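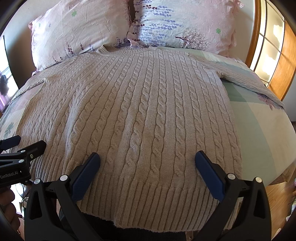 Cable knitting is a technique in which columns of stitches are crossed over one another to form a raised, rope-like pattern. The crossing is made by working a group of stitches out of order, usually with a short auxiliary needle that holds the waiting stitches at the front or back of the work. Holding them at the front produces a left-leaning cross; holding them at the back produces a right-leaning one.

Cables are commonly set between columns of purl stitches, which recede and make the crossed stitches stand out. The simplest form crosses 2 stitches over 2 at regular intervals.

Crossing draws the fabric in sideways, so a cabled piece needs more stitches and more yarn than stockinette of the same width. Gauge is measured over the full pattern repeat after blocking.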